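Memoria del proyecto, apartado 3: las normas de la celda

Cuando Martim Marinho y yo empezamos con el brazo pensábamos que la parte de seguridad iba a ser un trámite, dos páginas al final y a otra cosa. Pues no, se nos comió medio cuatrimestre (y la verdad es que acabó siendo lo que más me gustó). El profesor, Senad Lazarević, nos pidió que las reglas las escribiéramos nosotros, leyendo la ISO 10218 y la ISO/TS 15066, y que luego trabajáramos con ellas de verdad, no solo de adorno en la pared.

La tarea que elegimos fue coger toallas dobladas y moverlas de un lado a otro de la mesa. Suena fácil y tiene su miga, sobre todo cuando uno de los dos quiere meter la mano para recolocar la tela «solo un segundo». De ahí salió nuestra primera regla, la que Martim escribió en mayúsculas: con el programa en marcha, las manos fuera de la mesa. Si hay que tocar una toalla, se para, se dice «parado» en voz alta y el otro contesta. 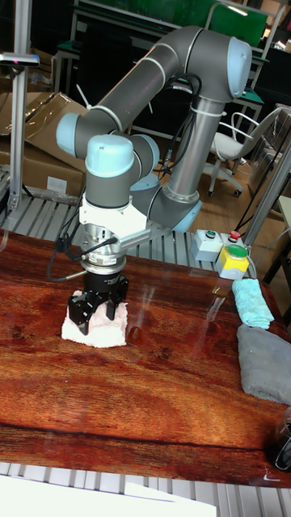
Figura 4. La pinza, cerrada sobre la toalla blanca; a la derecha, detrás de las otras telas, la caja de pulsadores.

La segunda regla va de los mandos. Uno maneja el programa y el otro se queda al lado de los pulsadores sin hacer nada más, ni apuntar datos, ni mirar el móvil. Al principio nos parecía un desperdicio de persona – somos dos, al fin y al cabo – pero enseguida le cogimos el gusto a turnarnos. También acordamos que ninguna tela puede tapar la caja, ni siquiera una esquina.

Para la velocidad copiamos el límite de la guía interna del laboratorio Morais: 100 mm/s en las pruebas con tela nueva y nunca más de 266 mm/s en el resto. Yo quería subirlo, lo reconozco, y Senad me dijo que primero enseñara los registros. Hicimos 285 ciclos entre los dos, y en 108 alguien tuvo que parar para recolocar la toalla. Con esos números se me quitaron las ganas de correr y el límite se quedó como estaba.

Nos falta la evaluación de riesgos completa, que queremos cerrar en agosto con la plantilla de Lidivis. Hay un punto que todavía discutimos: si el cable de la muñeca debe revisarse al empezar cada sesión o solo cuando se cambia la pinza. Yo voto por cada sesión, Martim no. De momento lo revisa el que llega primero y lo firma en la hoja.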